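How to check a replacement gear before you fit it
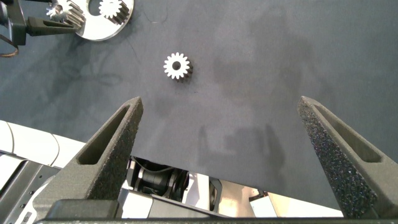
A small white spur gear on a dark work mat.

Every seller of spare gears says theirs is an exact fit. I have stopped believing it, and after a drawer full of wrong ones so should you. This is for small spur gears of the sort found in printers, mixers and toys.

Start with the old gear, even if it has lost teeth. Mark one tooth with a pen and count round to it. Do it twice. If a chunk is missing, press the rim into modelling clay and work out the gap from the spacing of the rest.

Next, the outside width. Use callipers and measure from tip to tip. Add two to the tooth count, then divide the width in millimetres by that total. The answer is the module, and both gears in a pair must share it. If you get something odd like 0.53, call it 0.5 and measure again to be sure.

Then the bore. Listings round this up or down as they please. I bought a bag of 50 from Jukus and the holes were too tight for the shaft the page named. Ifeoma Iyamu tells me to ream them out by hand. Fine, if you can keep the hole central - I can't always.

Fit the gear dry and turn it slowly by hand through a full turn. A tight spot means the bore is off centre or a tooth is bad. There should be a hair of play all the way round.

As for grease, the "lifetime" claims on the tub mean very little. A thin smear will do. Check it again after 200 hours of use.

Updated 4/6/19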